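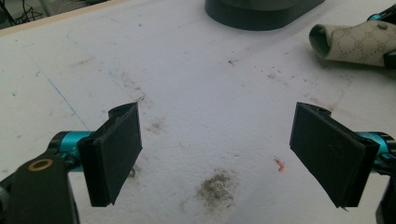
Keeping kitchen sponges fresh

A sponge gets a bad smell when it stays wet between uses. After washing up, rinse it under hot water, squeeze it hard two or three times, and stand it on its narrow side so the air can reach both faces. My neighbor Vanderleia Arruda hangs hers from the faucet with a clothespin, and I have copied this.

Cut a new sponge in half before the first use. The small piece goes better into cups and jars.

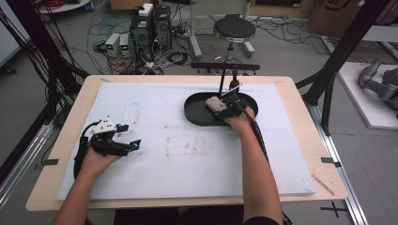 How often should I change the sponge?
Every two weeks is good for a family kitchen, or sooner if it smells after rinsing. The old one can still serve for the bathroom floor.

For burned pots, leave baking soda and warm water overnight, then use the rough side. Do not use it on nonstick pans.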